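Workshop Notebook, Tray Return Bench
Flevo canteen project, April
Entry opened 7:40 a.m.

Purpose of this entry: to record the state of the two-arm clearing bench before the second month of trial running, and to note what the dish room staff at Dhillon have reported about their own work during the first.

Total items handled in the first month: 3693. Of these, 1579 were cups. Items passed back to a person for any reason: 300. The log does not separate refused grasps from items set aside by the operator. The form supplied by Droteck has one column for both, and a request for a second column has been submitted.

Staffing. No hours were removed during the trial. Two positions formerly assigned to scraping and racking were reassigned to loading the washer and to checking finished ware. Staff report less standing at the scrap station and considerably more walking. One shift asked that the reassignment be rotated weekly; the request is reasonable and has been forwarded to the site office. Another shift prefers fixed positions. Both views should appear in the report to Teva.

Staff also report that the bench sets the pace of the room. Under the former arrangement, a person could leave a stack for several minutes and catch up afterward. The washer now receives racks at a steadier rate, and the person loading it has fewer natural pauses. The supervisor has been asked to schedule short breaks explicitly. Rack interval remains at 75 seconds until this is settled.

Cutlery. Light plastic forks remain the least consistent item. Grip force was reduced in the second week and has not been changed. Next step is to compare approach angles, one fork per tray, handle direction varied.

Crumbs and rice. Wiping the table between runs is currently nobody's assigned duty, and it falls to whoever is nearest. It should be written into the shift card with time allowed for it.

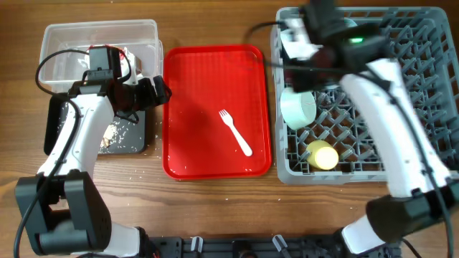
Clearing bench with both arms over the work area. Single fork on red tray, cups in rack at right, rice-like grains on black tray and table.

Open items:
Second column on the handling form (Droteck).
Rotation request, reply pending.
Shift card wording for table wiping, draft due before the next staff meeting.
Cable loop at left wrist: check clearance over the clear container at full reach.

Entry closed 11:15 a.m. Fork comparison to be entered on the following page.

Flevo Workshop Notes | Contact the bench office | Internal use, all rights reserved | Back to top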